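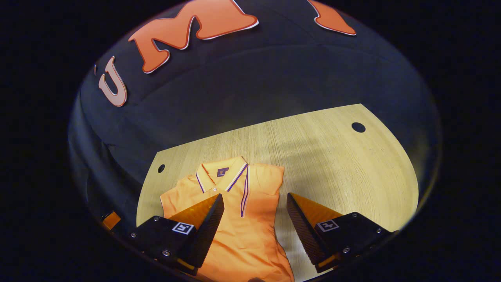 Clothing Exchange Moves to Larger Room and Adds Sunday Hours

The Zadum Community Center has moved its clothing exchange from the second-floor hallway to the former reading room, where garments are now folded, sorted and handed out in one place. The exchange will also open on Sunday afternoons beginning in July, in addition to its current weekday evening hours.

The center received 469 garments during the spring collection. Of these, 157 were polo shirts, most of them given by local employers and sports clubs that had changed their colors. The remainder included children's jackets, work pants and a small number of formal items.

"Polo shirts are the item families request most often before the school year," said Ifigeneia Papadakis, who coordinates the exchange. "They are also the item that suffers most from poor storage. A collar that has been crushed in a bag for a month is hard to bring back."

Under the new procedure, each shirt is laid out flat on a table with the collar toward the far edge. The collar is turned down, the placket is straightened and the sleeves are smoothed before any folding takes place. Shirts with striped or contrasting trim are checked along the collar edge, where dye from the body of the shirt can bleed into lighter bands during washing.
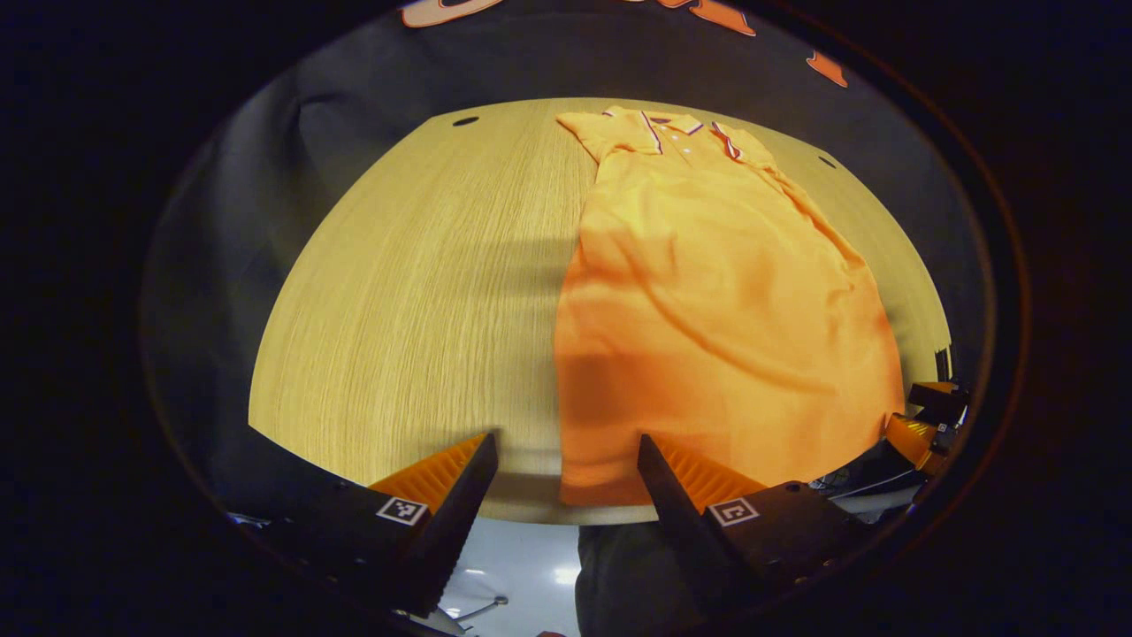
Once checked, the shirt is turned over, the sleeves and sides are brought in toward the middle, and the hem is folded up to the shoulders. The finished shirt is placed face up so that visitors can see the collar and buttons without opening it. Garments with a missing button are set aside for the mending group, which meets in the same room.

Shelving for the new room was paid for through a grant from the Manolakis Fund. It provides space for 200 folded garments. Items that do not fit will be held in the basement and brought up as stock is taken.

Kornél Csizmadia, the center's operations manager, said that 88 households are currently registered with the exchange. Registration is free and may be completed at the front desk. Visitors may take up to six items per visit and are asked to bring their own bag.

Donations must be washed and dry. The center cannot accept underwear, swimwear or shoes at this time. Company and team logos are acceptable, but shirts with a person's name on them will be returned to the donor.

The center's entrance is on Jesell Street. The elevator to the second floor is in service.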